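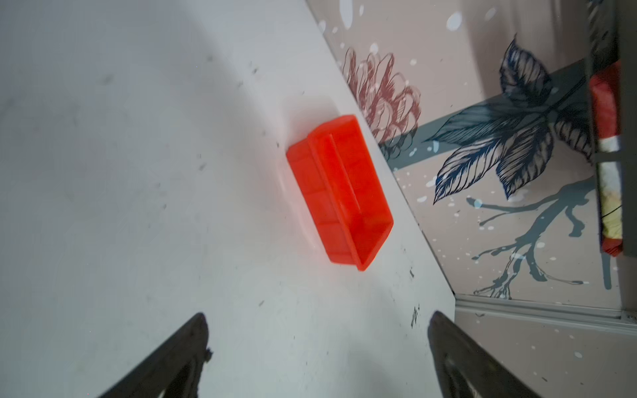
I've been playing with Skollow, the Lerovlow training method for two-arm robots, and so far I like it a lot! You give it 200 demos of a tool-and-tray job and it works out the grasps by itself.

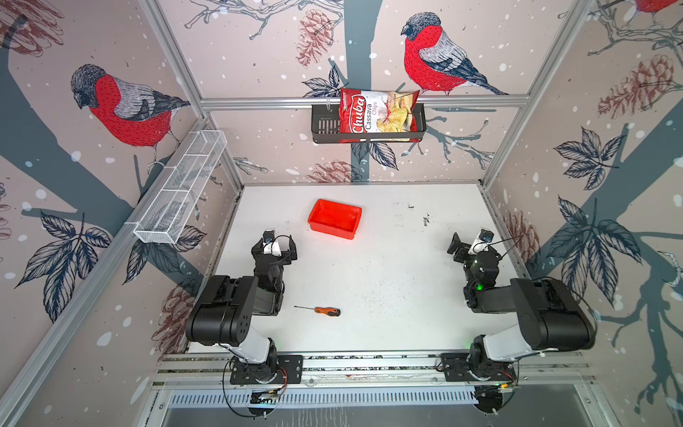 Femow: did you try it with fewer demos? Mine fell apart at 20.

Mine was shaky there too – 200 is where it got good for me. Training took 400 minutes, so start it before bed.

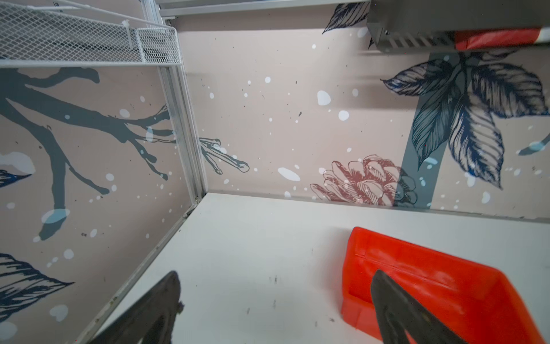

What I'd change

The wrist views need more weight up close, I think. A screwdriver handle is an easy thing to hold badly.

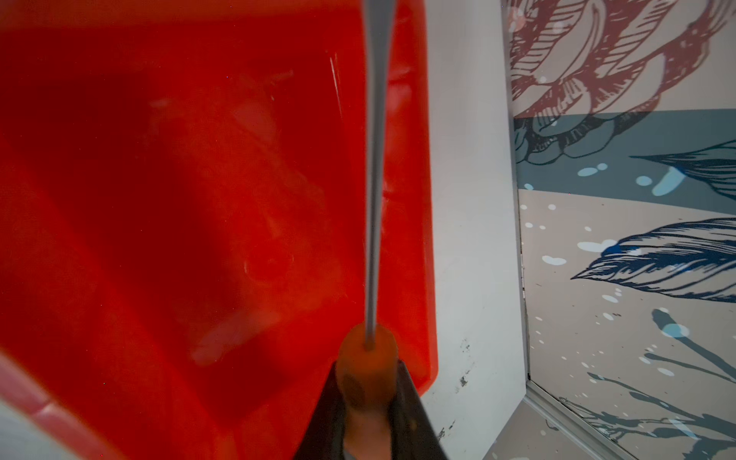

And please, a better log viewer (I scrolled through 800 lines for one error). Still four stars from me.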